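Looking After the Gripper on Bench 4: My Term Project Report

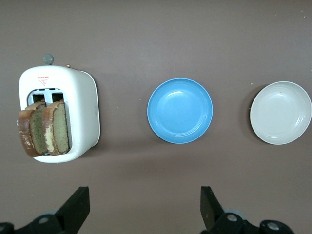 Photo: Orathai Rojanasak / Wavarbridge student robotics lab

So my project this term was the arm on bench 4, and mostly the business end of it. I signed up thinking I'd be writing code. I spent most of October with a hex key in my hand instead, and I'm fine with that (mostly!).

The job the arm gets tested on is breakfast. There's a white toaster with two slices of toast standing up in it, a light blue plate and an off-white bowl, and the arm has to take the toast out and put it on the plate. The wrist camera looks straight down past the two black fingers, so every run starts with a view like the one up top: dishes in a row, fingertips pointing in from the bottom. I got very attached to that view, because it's also how I check the setup. If the fingertips don't sit where they sat yesterday, something has moved and I stop right there.

When I took over from Kamol Sriwong, the arm was dropping toast. It would close, lift, and then the slice would twist out sideways. Kamol left me a note that just said "left finger, check bolts," which I read, agreed with, and then ignored for two days while I messed with the closing speed. Don't do that. The left finger had play in it you could feel with your thumb.

How I fixed it: power off, e-stop in, arm parked over the bench with a towel under it for dropped hardware. I took both fingers off, not only the loose one, and wiped the mounting faces. There was a disgusting amount of crumb dust in there. Then the bolts went back in by hand, a bit at a time, swapping sides, and got snugged down with the small torque driver that Rhun Parry keeps in his drawer (ask first). I put a paint pen line across each bolt head afterward so a turn shows up right away.

After that I had to redo the zero point. You close the fingers on the gauge block, save the position, open, close again, and compare. I did this 5 times and the first reading was off from the rest, so I threw it out and let the gripper warm up before starting over. That step is in the checklist now.

Then came the camera. Taking the fingers off had bumped the bracket, and the arm was reaching a little short of the plate. I reran the calibration board and it came back good on the second try. The first try I had the window blind open, and the glare off the board ruined it.

By the end of the term the log showed 558 runs since the rebuild. I retightened once in that time, on the left side again, and I still don't know why it's always the left. Silvan Bühler thinks the mounting thread is worn. I'd like to pull the base and look, but we'd need a spare from Grisari first and it hadn't shipped when I wrote this.

What I do now before each session:
Wipe the fingers and blow out the mounts.
Look at the paint lines.
Wiggle each finger by hand with the power off.
Jog to the start pose and compare the camera view with the saved one.
Run one slow pick with a fresh slice.

Stale bread is fine for practice, but it gets brittle and the crumbs go everywhere, so I switch slices every 6 runs. The bag is on the shelf over the bench, and please write your name on the log sheet when you open a new one.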